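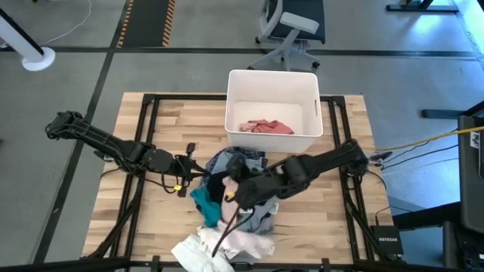 The sorting room at the Fledthorpe clothing exchange takes in 4000 garments in a normal August, which is its heaviest month. Most arrive mixed, in sacks, and are tipped out in a heap. The woman who runs the room has done the job for 6 years and before that worked in a commercial laundry. We spoke on a Sunday, when the exchange is closed to the public and the backlog gets cleared.

Her first subject was heap size. "A sack is too much for one go," she said. "You want a heap you can see most of. Four or five pieces, then the next lot. With more than that, sleeves get wound together and you spend your time pulling."

Pulling is the main cause of damage at this stage. She put seam failures at the shoulder ahead of lost buttons, and both ahead of stains picked up from other items. Her method is to take the topmost piece by a thick part, a collar or a waistband, lift it straight up and let the rest fall away. "If something comes up with it, put it down and take the other one first. Don't shake it."

Shirts are treated separately from knits. A woven shirt, plaid or plain, holds a crease from the heap within the hour, so wovens are pulled early and laid flat. Knits can wait. Whites are pulled early as well, for a different reason: they hang over the edge of a table and collect dust from the rail or the floor.

On containers she was specific. The room uses open plastic bins with a handle hole in the side, and she will not have lids. Fabric bags were tried for one season and dropped. "A bag closes up on you. You need one hand to hold it open and that leaves one hand for sorting. A bin just stands there." Pale bins are preferred, as a dark sock at the bottom of a dark bin gets left behind.

Each bin is filled loosely at the first pass. Folding comes at the second pass, on a clear surface – she regards folding during sorting as wasted work, given that a third of the pieces will be moved again.

The tables have been a longer argument. The exchange bought a laminate one from Grallex, which was easy to wipe but let slippery fabrics slide off. A solid wood top ordered through Mészáros replaced it. "Wood has some grip. You have to sand it now and then or it snags tights." Table height was settled after 4 trials with different leg lengths.

Records are kept in Clakix, a stock program she describes as adequate. It has 121 garment categories, of which the room uses nine. "Teal is not a category. It goes under green. We had a long discussion about that and I lost."

She expects the August intake to be cleared by the time the school uniforms start coming in. Those are sorted by size only, and at a separate table.

We use cookies to remember your preferences and measure visits to this site. By continuing to browse you accept their use. Manage settings | Accept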